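Taming the small toy pile: what works at our house
Posted November 24, 2019

If you have kids, grandkids, or a dog who thinks he's a kid, you have the pile. You know the one. Little balls, little bears, a stray block, something spiky, something squeaky, all of it living in one spot and all of it needed right now. I've been fighting ours for years and I've finally got a routine I can stand, so I'm writing it down before the December presents arrive and bury me again!

Start with a tray you can see into

I used to swear by deep bins. Big mistake. Everything small sinks to the bottom, and then the whole bin gets tipped out on the rug so somebody can get to one tiny tiger. A shallow tray with a bit of a rim is so much better. You can spread things out, you can shove it across a table, and you can tell at a glance if the globe ball has gone missing again (it's usually under the couch).

I do all my sorting on a table with a dark green cloth over it. Small stuff shows up nicely against a dark color, and the cloth keeps the little balls from shooting off the far side quite so fast. Put the tray in the middle and keep your sorting boxes on the left if you're right-handed. I know that sounds backward, but try it – you pick up with your good hand and swing across, and you're not bumping your elbow on the boxes all afternoon.

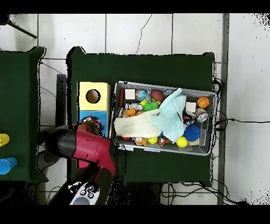

Marlow Street Mom wrote in to say she does the opposite and starts with the soft things, every time, and the hard toys only come out once the cloths and washcloths are folded and off the table. She says she kept losing marbles in the folds. Fair point, and I've gone over to her way for the really stuffed trays. Give every cloth a good shake over the tray before you set it aside. You'd be amazed what drops out.

My order of attack

1. Cloths and scraps first. Any towel or loose piece of fabric comes off the top. I like waffle knits for toy cleaning, as the bumpy weave grabs crumbs and pet hair, and a couple of them thrown in with the toys means there's always one handy. The trouble is they drape over everything and hide half of what you own. If you're working out of a wire basket, lift the cloth straight up and go slow, or you'll drag a spiky ball along with it. Loose wrappers and plastic packets get pulled at this stage too. 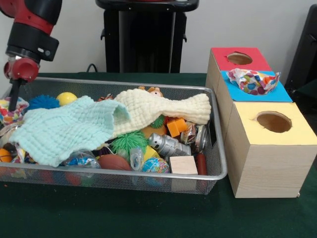

2. Anything round. Balls are the escape artists, so I want them boxed early. Tennis balls, the little basketball, the rubber ones with all the tendrils (which collect fuzz like nothing else on earth). Those rubbery ones get a swish in warm water with a drop of dish soap and then sit on a rack overnight. Don't put them away damp. Ask me how I know.

3. Hard little things. Blocks, figures, sticks, anything that would hurt to step on in bare feet. Plain wooden blocks get a barely wet cloth and that's it, no soaking, or the grain lifts and they go fuzzy.

4. Soft animals last. Small bears can go through the wash in a mesh bag on cold. I skip the dryer and sit them on the windowsill, where they look very judgmental for a day.

Boxes with a hole, and why I love them

I resisted these for ages. I thought a box with a round hole in it was a toy in itself (well, it is) and no use for storage. Then I noticed that a kid who won't put one single thing in a bin will happily post toys through a hole for half an hour. So now the hole does the nagging for me. Different colors help too. We say "yellow box" or "blue box" and even the littlest one gets it, no labels, no reading.

Measure before you buy, though. Take your biggest ball to the store if you have to. I bought a set where the tennis ball wouldn't go through, and I heard about it daily until I gave those away.

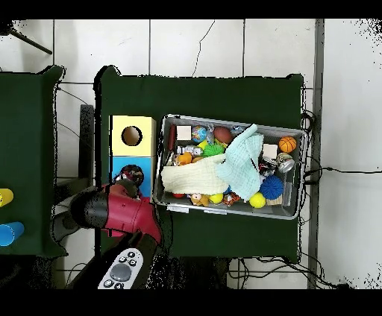
Yellow and blue boxes to the left, full tray waiting its turn.

If you have room for it, pull a second table up alongside. Mine holds whatever I haven't made up my mind about, plus the things that belong in some other room. Without it those end up back in the tray, and then what was the point?

Stacking is fine for hollow cube boxes as long as you put the heavy one at the bottom. Three high is my limit with kids in the house. And if you're putting fabric scraps in one, stuff them in good and crumpled so they don't slide back out of the hole when the box gets moved. 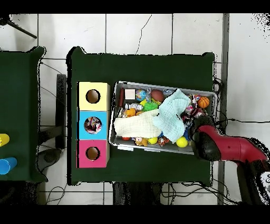 I do a full sort every 12 weeks and a quick tidy in between, when I just straighten the top layer and fish out the trash. The full one takes me 38 minutes with the radio on. It used to eat a whole morning, mostly because I'd stop and wonder about every single thing. Now if I've held it for more than a few seconds it goes in the "maybe" bag, and the bag goes in the closet until the next sort. Anything nobody has asked for by then gets donated, and so far I've only had to go digging for one bear.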